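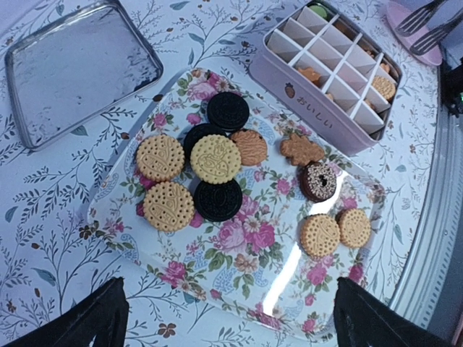 The rose tray, the good tablecloth, and the pink tin with its dividers in.

Every December my mother sent a box of cookies to everyone she had ever met, and every December she ran out of cookies before she ran out of people. I have inherited the list and the habit of underestimating it. I have also inherited the tray, which is square and covered in pink roses and blue paisley and was considered too good to use for anything until she was no longer around to say so.

It's 8/20/26 as I write this, so I know how it looks. Who packs cookies in August? Someone who last year mailed a tin to Geert Schouten in Falcombe and got back a very polite note thanking her for the crumbs. He said they were excellent on yogurt. I have been thinking about that note for eight months.

So this is a dress rehearsal. I wanted to know what goes into a small square hole and what doesn't, and I wanted to know it before anybody was counting on me. My test batch is a mixed one: dark chocolate sandwich cookies, round tan biscuits with scalloped rims, a crinkly brown one, a bear, and a little chocolate donut with sprinkles. They're all on the tray at once because I like to see everybody before I start making decisions about them.

The tin is the part I'm proudest of. I bought it at a shop in Numham that sells mostly candles, and paid more than I'm going to put in writing. It's a pale pink rectangle and it came with nothing inside, so the cookies would have had a ballroom to fling themselves around in. The white cardboard grid goes in and suddenly everyone has a room. I got the idea from a box of chocolates my sister brought home from Chiba, in which each piece sat in its own compartment like a guest at a very strict hotel. None of those were broken, and they had come a lot farther than Falcombe.

My rules so far. Biscuits go in first, because they're the reasonable ones. Sandwich cookies go in next, and if they won't lie flat they can stand on edge, which I think looks smart and my sister thinks looks like filing.
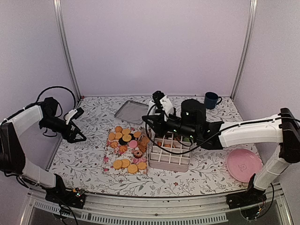 The trouble starts with anything that has a personality. A bear has arms and legs, and a square compartment makes no allowance for limbs. My plan is to leave a divider out and give him a double, and if that makes the biscuits jealous they can take it up with me. The donut worries me for other reasons. Glaze is fine in a cool kitchen and a menace in a mail truck, and I don't believe in wrapping one cookie out of a whole box. It looks like you're hiding something.

I did all of this on the tablecloth with the sprigs, which is asking for it. My mother would have put newspaper down. My mother also once mailed fudge loose in a shoebox to a cousin in Grikovo, so I take her methods one at a time.

Next week I'll put the lid on, walk the tin up and down the stairs a few times, and see who survives. If the bear comes through with both ears, Geert is getting one. If he doesn't, Geert is getting biscuits, and he can buy his own yogurt.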